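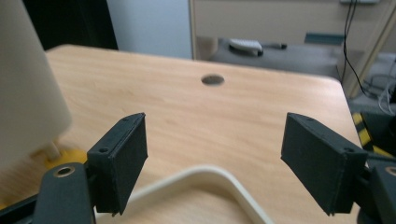 Why I Stopped Buying Storage

Opinion, May 2021

By Themis Vrettos

Last spring I added up what I had spent on boxes, bins and drawer dividers since moving into my apartment. The total was $1,352. I own a couch that cost less.

The stores make it easy. Jornard puts its baskets by the front door, and the Drelleck catalog has 20 pages of tubs before you get to a single chair. The promise is that a messy closet is short of containers. Mine was full of things I should have given away, and the containers gave them a place to stay.

In April I took 5 bags to the thrift store and bought nothing to replace them. The closet door closes now.

I don't think all storage is a waste. A child who is asked to put away crayons will do it sooner if the bin has a face on it — I have watched my niece say good night to one. A small bin on a table also fills up fast, and then somebody has to choose what stays.
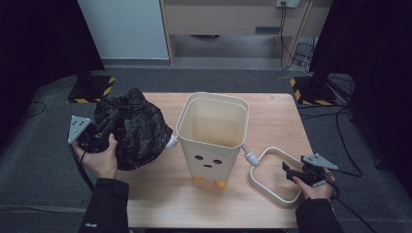 A cream-colored bin with a face and orange feet.

Adults could use the same limit. Pick one box, fill it, and stop there. If something new has to go in, take something old out. The stores will not suggest this, and I understand why.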